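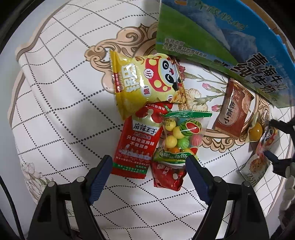

How long should a cloth tablecloth soak before it is washed?

Most cotton and linen cloths need 30 minutes in cool water. Older stains may need a second soak of the same length, with fresh water and fresh detergent.

Caring for Printed and Plain Tablecloths

This guide is issued by the Prendska Household Skills Center for participants in its home textiles course. It applies to washable cloths made of cotton, linen, or a cotton and polyester blend. Vinyl and coated cloths should be wiped down with a damp sponge and mild soap, and should not be placed in a washing machine.

Before You Begin

Read the care label. Where the label has been removed or can no longer be read, treat the cloth as delicate and wash it in cool water. Shake the cloth outdoors to remove crumbs, then spread it on a flat surface under good light and mark each stain with a safety pin. Stains are difficult to find once the fabric is wet.

Test printed cloths for color loss. Dampen a white cotton rag, press it firmly against a dark part of the print for 10 seconds, and check the rag. If color has transferred, wash the cloth by itself and do not soak it.

Treating Common Stains

Milk, cream, and yogurt: Rinse from the back of the fabric with cold water. Work a small amount of liquid detergent into the spot with the fingertips and let it stand before washing. Hot water sets protein stains and must not be used at this stage.

Oil and butter: Blot with a paper towel. Cover the spot with cornstarch, wait until the powder looks damp, and brush it away. Apply dish soap and rinse.

Tea, coffee, and fruit juice: Rinse with cold water, then dab with one part white vinegar to two parts water. Rinse again.

Candle wax: Let the wax harden. Lift it with a dull knife, place the cloth between two sheets of plain paper, and press with a warm iron. Replace the paper as it absorbs the wax.

Washing and Drying

Wash on a gentle cycle at 30 degrees Celsius. Sturdy white cotton without a print may be washed at 40 degrees. Fill the drum no more than halfway - a large cloth that cannot move freely will come out creased and poorly rinsed. Chlorine bleach is not recommended for any printed fabric.

Check each marked stain before drying. If a mark remains, repeat the treatment while the cloth is still damp. Hang the cloth over two parallel lines, out of direct sun, and pull the hems straight by hand.

Ironing and Storage

Iron while slightly damp, on the reverse side, working from the center toward the hems. Embroidered areas should be placed face down on a folded towel.

Cloths in regular use may be folded on the shelf. Those stored for a season should be rolled around a cardboard tube covered with acid-free tissue, as sharp folds weaken linen over time. Do not starch a cloth before long storage.

Participants who wish to bring a damaged or heirloom cloth to the April session should notify the course instructor, Telma Aravena, in advance. Places at the mending table are limited to 16.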